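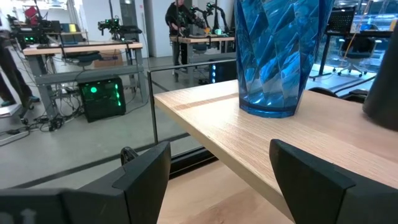

About us

Rimus is a small robotics company. We study how a robot arm can learn to handle things in the home and in light work places, and we develop one method for this which we call Teltlow. We are 11 people. The company was started in 2018 by Gudrun Aasen and Darragh Ó Flaithearta, who had worked together before on the control of industrial arms and wanted to try something less fixed.

On this page we tell what we do, what we found until now, and who we are. If you want to visit us or to work with us, please read the last part.

What we work on

An arm in a factory usually repeats a path that a person has written for it. This works very well when the part is always in the same place. In a kitchen or a shop the part is never in the same place, and often it is a different part. So many groups, and we are one of them, let the arm learn from demonstrations. A person guides the arm through the task many times, the cameras and the joint positions are recorded, and a model is trained to produce the movements by itself.

The weak point of this approach is well known. The model does fine while things look like they looked in the demonstrations. Then a small error comes, for example the gripper arrives a little too far to the left, and now the camera shows something that was in no demonstration. The next movement is a bit worse, and the one after it worse again. After a few seconds the arm is far from any situation it knows.

The usual answer is to collect more demonstrations. We did this too, for almost two years, and it helps, but it is slow and the people who do it get tired. Our question was if we could collect fewer demonstrations of the right kind.

The Teltlow method

Teltlow is a way to decide which demonstrations to record next. It has three steps, and we repeat them.

First we train the model on what we have. Then we let it run on the real arm with an operator who holds a stop button. The operator does not wait for the failure. He or she stops the arm at the moment when the movement begins to look doubtful, takes over by hand, and brings the arm back to a good position. We record only this part, from the stop to the good position. We call it a return.

In the second step we sort the returns. Each one starts from a view of the wrist camera, and we compare these starting views with each other inside the model. When many returns begin from similar views, the model has a real gap there. When a return stands alone, it can be chance, or it can be that the operator was nervous. We keep it, but with a lower weight in the training.

In the third step the operator gets a short list of the gaps and sets up the table so that the arm comes into these situations on purpose. This is the step that people find strange when they see it for the first time. We place the arm badly and then record how to get out of it.

After this we train again. In most tasks, three rounds are enough to see if the method will help or not.

Why the wrist camera

In the early versions we used only a camera on a stand, looking at the whole table. It saw the object and the arm, but in the last centimeters before the grasp the hand covered exactly the thing we wanted to see. Gadisa Gudeta proposed to give the most importance to the camera near the gripper, and to use the outside view only for the first part of the movement. At first the results became worse. The wrist view changes very fast when the arm turns, and it shows also a lot of the room behind the table, with people who walk and monitors that change. The model learned from the room things that had nothing to do with the task.

We had two ways. One was to hang curtains and make everything gray. The other was to leave the room as it is and to make the model stronger against it. We chose the second, as our customers will not hang curtains. The returns helped us a lot here, much more than we expected, and we think it is for a simple reason. The operator corrects the position of the gripper against the object, and in the returns the room behind is different almost each time while the correction is the same. So the model gets many examples where the background does not matter.

We are still not sure that this explanation is complete. Gadisa is preparing a test where the same returns are recorded with a very quiet background, to compare. We hope to have the result in July.

What we found

Our internal test set has 14 tasks. They are simple for a person: pick up a cup by the handle, put a lid on a jar, turn a bottle so the label looks to the front, move a thin vessel without knocking over its neighbor. With the same number of operator hours, the model trained with Teltlow was better than the model trained only with full demonstrations in 11 of these tasks. In the other 3 there was no difference, or it was a little worse.

We want to say something about these 3, as we are asked about them often. All of them need a long movement with contact, for example wiping along an edge. There the operator cannot say clearly when it begins to go wrong. By the time he presses the stop, the force was already too high for a while, and it is not visible in the camera. For such tasks the stop should come from a force signal, and we are working on this, but it is not part of Teltlow today and we do not promise a date.

Transparent and shiny objects were hard from the beginning. Depth cameras give bad values on them, with holes and false points. We now use only color images in the wrist view and we do not try to reconstruct the shape. The grasp has become more reliable with this change, but the placing is still too rough for us. A glass should be put down more softly than we can do it now.

Two operators do not press the stop at the same time, even when they watch the same run. Saoirse Lynch measured this difference in our team and found that careful operators make longer returns but fewer useful ones. A new operator now trains beside an experienced one before his or her recordings enter the data.

How we work

The lab is one open room. The arms stand on ordinary workbenches, each with its computer under the bench, and the desks are in the same room. We like it this way. The person who writes the training code hears when an arm hits a table, and he stands up and looks.

Everybody in the company records data, also the founders. It is not exciting work, and we believe that one should know it before making decisions about it. We keep a written log for each bench. Failures go into the log with the same detail as the good runs. When we report a number outside, the runs behind it can be looked up there.

Our software for recording and sorting is called Prondix. It was made for our own use and it shows in some places, but two partner groups work with it and send us corrections. The earlier version, Coughlan, is not maintained anymore. If you still have it, please write to us and we will help you to move your recordings.

The people

Gudrun Aasen leads the company and the research plan. She wrote the first version of the sorting step and still does not like how it handles long tasks.

Darragh Ó Flaithearta is responsible for the arms, the grippers and the safety of the lab.

Gadisa Gudeta works on vision and on the training of the models.

Saoirse Lynch organizes the data recording and the training of the operators. Questions about the test set go best to her.

Keegan MacPherson develops Prondix and is the contact for partner groups.

The rest of the team are engineers and operators, and usually one or two students who write their thesis with us.

Visits and cooperation

We receive visitors in small groups. The next open afternoon is on 6th June, and you should register by e-mail before, with the number of persons. Please wear closed shoes. You may watch a recording session and, if there is time, try to guide an arm yourself.

For cooperation we are mostly interested in groups that have a real task and can let us see it at their place. A short video and a few sentences about what goes wrong today are enough for a first talk. We answer every message, but in the weeks before a test round it can take a little longer.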